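Bickerstaff Crate Handling Practice Kit
For school clubs, college classes and student teams
Supplied by Prerkcombe Education

Product code: BCK 639
Price: £2,308 for the full kit, or £70 a week on hire
Robot arm not included

If you have ever run a robotics club, you will know the moment when everybody has become rather good at stacking foam cubes and starts asking what comes next. The Bickerstaff kit grew out of that moment. Poppy Rowbotham had been teaching an evening class at Jomwood for some years and wanted her students to have a go at the sort of lifting and moving that goes on in an ordinary packing room – big awkward containers, shiny surfaces, rollers, the lot. She put together the first set of tasks herself, and we have been adding to them with her ever since.

The kit gives you the crates, a task book and a set of record sheets, so that a team can start on the first exercise the same evening the delivery arrives. The crates are full-sized and deliberately plain. Students are often surprised by how different a large blue crate looks to a camera once it has four or five others of the same colour packed in around it, and a good deal of the early work is simply learning to tell one rim from the next.

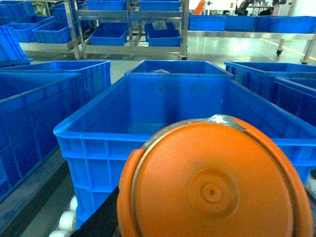 We would suggest giving that stage plenty of time. Selim Karaca, who wrote the second half of the task book, likes his own groups to spend two whole sessions on finding edges before anything is picked up, and although there is always some grumbling, it does make the later tasks go a great deal more smoothly. After that the book moves on to lining up with a crate, shifting it along, and finally sorting crates between two heights, where the students have to think about what the arm might bump into on its way down.

What you get

Twelve blue crates, deep and shallow
Task book with 66 exercises, spiral bound
Record sheets and a teacher's marking guide
Storage straps
One year of help by telephone and email

What you will need to provide

A robot arm able to reach comfortably across your work surface
A wrist camera, if you want to do the vision exercises
A sturdy table or a length of conveyor
A clear floor area with room for students to stand well back

You don't need a conveyor for the first half of the book, so please don't be put off if your club meets in a classroom with nothing grander than a couple of benches. For the later exercises it does help to have crates at different levels, with a rail or frame between them. 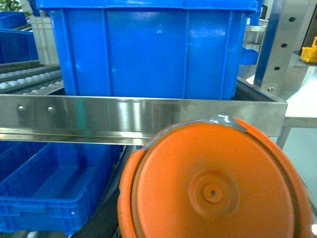 Large and shallow blue crates either side of a stainless steel rail.

Entering the Irnis Challenge

Quite a few of our customers buy the kit with the student challenge at Irnis in mind. The exercises towards the back of the book follow the same style of task, and Wing-sze Kan has written a short chapter on planning your practice so that it doesn't all get left to the last fortnight (we have all been there!). Teams in the July round may bring their own crates for warming up.

Delivery and hire

Crates arrive nested on a single pallet, so do let us know if you have stairs or a narrow door. Hire is for a minimum of three weeks, and if you decide to keep the kit we take what you have already paid off the price. For bookings and school invoices, ask for Carol Blackburn – she is very happy to talk things through before you commit to anything.

Page updated August 27, 2022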